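4.3 Stops during two-arm handling

The fault that cost us the most time appeared in April, after the move from the Eltdale bench to the enclosed cell. During runs that used both arms, the right arm would stop with its gripper next to an object and hold there while the left arm kept moving. The Dallix controller logged a lost joint reading each time. In a block of 200 trials the fault occurred 7 times, always on the right arm.

We first suspected the grasp planner, which had been changed in the same week. Rolling it back made no difference. Igor Vlček then replayed the logged motions without any objects on the table and got the same stop in two of the replays. Both came when the forearm was angled back toward the middle of the cell. Figure 6 shows the two arms at the shallow box, with the purple cables following the forearms and passing over the elbows.

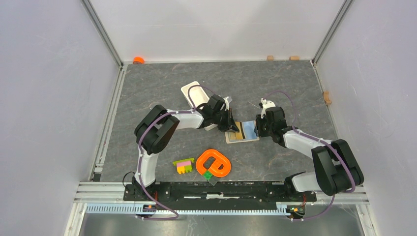 Figure 6. Both grippers at the box during two-arm work in the cell.

Why did the left arm keep moving after the right arm had stopped?

Each arm had its own fault handler, and the two handlers did not share a stop signal. A lost reading on one side froze that side only, so the other arm went on with its planned path until the trial timed out.

We treat this as a safety matter separate from the fault itself. In one trial the left arm pulled the object against the stopped gripper for over 2 seconds. No part was damaged, but the wrist torque passed the limit we had set for the Bovmont task set, and the trial was thrown out.

The lost readings were traced to a connector at the right elbow that opened briefly when the joint was near full bend. The connector was replaced and the cable given more slack. The handlers were also changed so that a fault on either arm stops both. We repeated the block of 200 trials and saw no further lost readings. The Kalinowski trajectories were not rerun, and the results for them in Section 5 come from the cell before the repair.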